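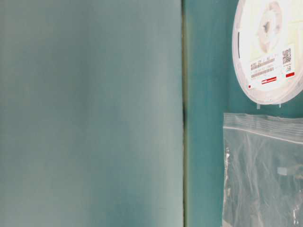
How long should a part-used reel stay out on the bench before it goes back in a bag? Until the job it was pulled for is finished or the shift ends, whichever comes first, and less for anything with a moisture rating on the label.

3.2 Handling of part-used reels

Stores practice at the two sites (Badham, Clundden) was followed over 14 shifts. Same steps at both, more or less: reel comes off the line, tail taped down, count written on the label, bag, shelf. Order varied. At Clundden the count was often left till last, by which time the reel was already bagged and the label had to be read through the film. Slow, and a source of miscounts.

We logged 332 returns in total. Of these 87 came back with no count at all. Most were small-value parts, resistors mainly, and staff told us they didn't see the point. Fair enough on cost, but the stock system treats a blank as a full reel and re-orders get missed. See also Sect. 4.

Work surfaces differed a bit. Teal mats at one bench, bare laminate at the other. White reels were easy to spot on the teal, clear bags less so. Creased film throws back a lot of light under the bench lamps and several staff said they tilt the bag to read whats inside. We did not measure lux, should have. 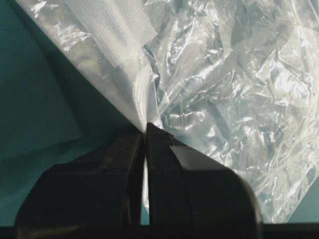
Figure 3. Clear bag held by one corner, film heavily creased, teal surface behind.

Can a creased bag be used again? Reuse is fine for ordinary parts as long as the film has no holes and the opening still closes flat; moisture-rated parts need a fresh bag each time.

Bag reuse was the other thing. Mac Giolla guidance (the in-house sheet, not a standard) says to discard after one use. Neither site did. Bags went in a tray and got picked out by size, so the older ones just kept going round. Creasing on its own didn't seem to matter much for storage, but it made the label harder to read and added time at the shelf. Splits were at the corners, where people grab them.

A trial of stiffer bags from Fukach was set up in June, box of 600, Clundden only. Staff liked them for the big reels and ignored them for the small ones. Too bulky on the shelf. Hema Warrier ran the shelf checks for the trial and her notes are the basis for Table 5. One check was missed, the Sunday shift, and we have left that row blank instead of filling it in.

Limitations: two sites, one season, and staff new we were watching. Return counts may look better than normal becuase of that. Tray stock (cut tape, loose parts in bags) was not seperated from reels in the first few shifts, so early numbers mix the two.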